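Town Tool Library Reopens, Asks for Its Ladders Back

Filby, April 2018

The Filby Tool Library opened its doors again this month after a winter spent in boxes, and it would like everyone to know that the amnesty on overdue items is real, that no names will be read aloud, and that it is especially interested in ladders.

The library lost its old room on Stanora Street in January, when the roof gave up over the plumbing shelves. Members were asked to hang on to whatever they had borrowed until a new home turned up. They took the request to heart. According to the catalog, the library owns 687 tools. The shelves in its new space behind the feed store hold 591.

"We said keep them safe, and I'm sure they're all very safe," said Rochelle Te Moana, who runs the lending desk. "I have seen two of our ladders in people's yards. I wave at them."

Most of the missing stock is the small stuff, the kind of thing that goes home for one picture hook and settles into a kitchen drawer for good.

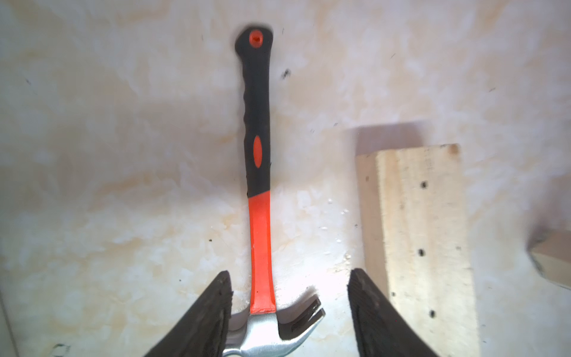

Anyone bringing something back before the end of the month will pay no late fee, which under the old rules ran to a quarter a day and was hardly ever collected anyway. After that the fee returns, along with a new online booking system that has so far reserved the same tile cutter for three households and a church.

Membership still costs ten dollars a year. Loans are for a week, with one renewal if there is no waiting list. There is always a waiting list for the pressure washer, and Te Moana suggests that anyone hoping to do a driveway this summer sign up now and make peace with September.

Not everybody is happy with the move. Ashton Faulkner, a member who lives two doors from the old building, told the town council the new place is a 20-minute walk, "and that's without carrying a belt sander." The council noted his concern and reminded him that he has a truck.

The town has put up $2000 toward shelving and a dehumidifier. The dehumidifier has arrived. The shelving is still being discussed, mainly on the subject of whose brother-in-law will build it.

Saturday-style repair mornings are also coming back, under a different name and on whatever morning the feed store isn't taking deliveries. Tímea Gulyás will teach the first one, on drilling straight holes in wood – a subject she says most adults believe they have already mastered.
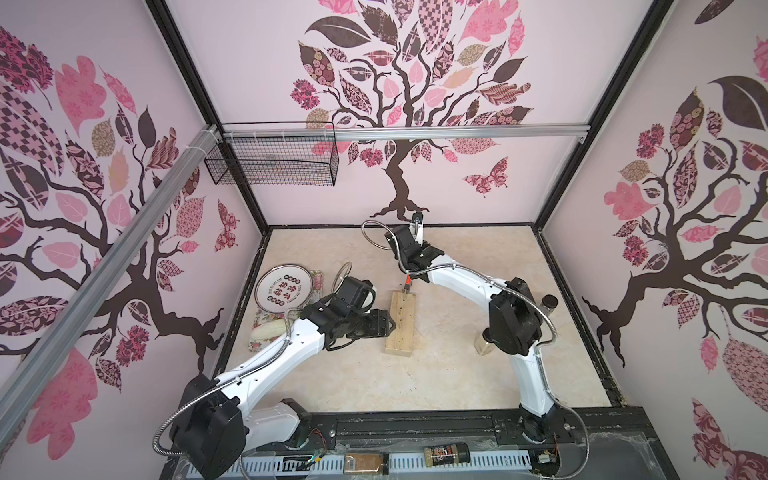 How to return a tool

Bring it to the side door between 10 and 4. If it's after hours, use the drop box, unless it's a ladder, in which case please knock.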